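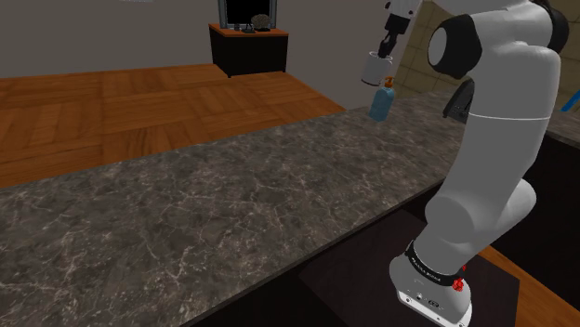 Bench arm upkeep — quick tips

Short one this week, been flat out. Everything below is for the Tudeo bench arm, white one, two-finger gripper. Probably fine for the Kun as well but check your manual.

Power off at the wall first. Every time. Hold the upper link with one hand while you do it, mine sags a bit when the brakes let go.

Wipe the joints with a damp microfibre cloth, drop of dish soap, nothing stronger. No spray straight on the arm. Spray the cloth. Grease and flour collect in the seams so go round those with a cotton bud.

Finger pads — pull them off every 24 hours of run time, wash, air dry overnight. Not the dishwasher!! I cooked a set in August. Replacements from Prudano, part 731, take ages to come.

Re-zero after the pads go back on. Open fully, close fully, then save. Skip the save and it forgets, and you get to do it all agian.

Test on a cup before you let it near anything you like. Plain one, straight sides, no handle. Come in from above, slow, one finger inside the rim and one out. Grip force at 115 on my settings, the factory number was way too high for anything thin. If the cup tips as the fingers close, the centre is off, so nudge the offset and go again.
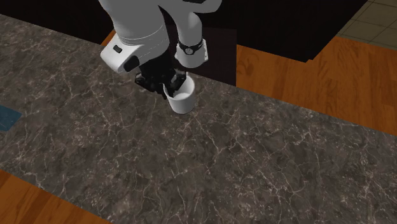
Solomiia Fedoruk wrote in to say she runs hers lower than 115 and puts a strip of silicone baking mat inside each pad. Her cups stopped slipping and she hasn't touched the offset since. She also reckons the re-zero should be done with the arm warmed up, ten minutes of slow moves first, otherwise it drifts by lunch.

Might try the silicone. The warm-up I already do, forgot to put it in.

Base bolts: check monthly, snug, don't lean on the key. If you get error 2097 after moving the arm it's nearly always the plug at the base not pushed home. Unplug, blow the dust out, push till it clicks.

Colour of grease matters less than the grade. More on that next time, when the Brurnen tube turns up.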